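Foam letters on a black cloth

I have been putting up small table displays at home since November, mostly to give the books somewhere to go. The shelf from Grumo holds 41 paperbacks if I push them in tight, and I stopped wanting to push.

The black cloth came from Workus. It was folded very small in the packet and the creases have not dropped out. I ironed one corner on low, got a shine on it and left the rest alone. Clips hold it better than pins do. I tried pins first and the weight of the cloth pulled them out twice before tea.

Letters were easier. The foam ones weigh next to nothing, so double-sided tape will do, though it picks up fluff from the cloth and you only get one good go at it. I lay them out on the floor first, take a photo on my phone, then stick them up from that. Straight rows look like a shop notice, so I let them lean.
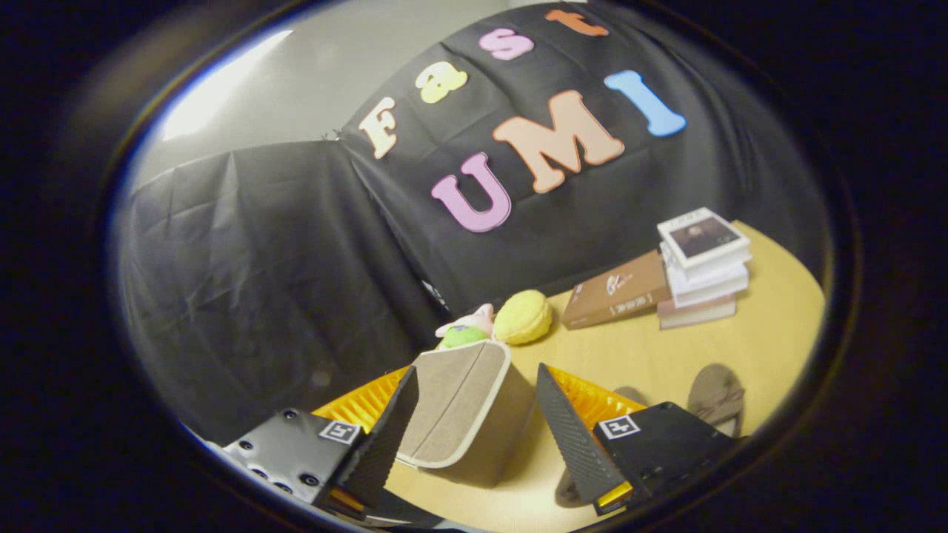
Page 4 of 27

The two words are Fast and UMI, in seven letters, with the pale F at the start and the blue I at the end. I like the pink s best against the black. The books are towards the back of the table, most of them in a stack and the brown hardback flat next to it. The lemon is a soft toy and so is the little green one with the pink head – they have both lived on top of the fridge until now.

I still want a lower stand for the front. Salgado had one in the window, but it was too deep for my table. I'll measure again before I go back.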